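En el almacén de devoluciones de Prenard, donde yo llevaba ya tantos inviernos que había perdido la costumbre de contarlos, el trabajo consistía en meter las manos en una caja y sacar lo que la gente no había querido. Dicho así parece poca cosa, pero había que tener mano, y Zawadi Muriithi la tenía como nadie que yo haya conocido. Cogía un peine, un juguete, una taza, y antes de mirarlos del todo ya sabía a qué estante iban – y de paso te contaba lo de su hermana, lo del autobús, lo que pensaba cenar.

En noviembre nos trajeron el brazo. La empresa que lo montó se llamaba Scanlon, y el programa que lo gobernaba, Umby, de modo que a los pocos días todos decíamos Umby a secas, como quien habla de un primo que se ha instalado en casa y todavía no sabe dónde se guardan los vasos. El encargado nos reunió junto a la máquina de café y nos explicó que nadie se iba a la calle, que Umby haría los turnos de noche y que a dos de nosotras nos tocaría enseñarle. Nos tocó a Zawadi y a mí, y confieso que aquella primera semana le tuve una rabia tremenda, aunque me daba pena a la vez, porque lo veía dudar sobre cada cosa.

Le preparábamos cajones de metal con mezclas difíciles, que eran las que pedía Scanlon. Un cepillo redondo para el pelo, una bola transparente con brillos de colores, algo amarillo y cuadradote que tendría que gustarle a un niño. Umby alargaba sus dedos traslúcidos hacia lo amarillo y nosotras, sin querer, aguantábamos la respiración.

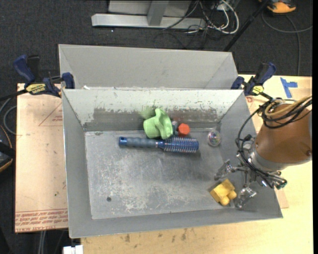 Zawadi decía que lo malo no era que aprendiera, que aprender está muy bien y a ella le habría gustado que la dejaran más años en la escuela, sino que de noche no iba a tener a quién contarle nada. Lo dijo en voz baja, apuntando en la hoja, y yo me quedé dándole vueltas toda la tarde, porque en eso no había caído.

Nos habían puesto una cifra, 700 piezas por turno, y el día que Umby la alcanzó trajeron una tarta de las de Pimik, con mucha nata. La partimos en 18 trozos, uno para cada compañera, y sobró el del encargado, que andaba con el azúcar. Después vinieron los cambios, que llegaron despacio, como llegan siempre allí. El turno de noche se quedó en una sola persona y tres pantallas. Las manos, que antes se me agrietaban del cartón, se me pusieron finas, y me dolía en cambio el cuello. Y hablábamos menos, porque a la que vigila se le pide que mire.

Una madrugada me tocó a mí. Puse la silla cerca del cajón, me serví del termo y, como no se oía más que el zumbido, empecé a contarle a Umby lo de la boda de mi sobrina, desde el principio, con el disgusto del vestido y todo. Él seguía a lo suyo. Cuando Zawadi entró a relevarme yo iba todavía por el banquete, y ella colgó el abrigo, arrimó otra silla y me preguntó qué habían puesto de segundo.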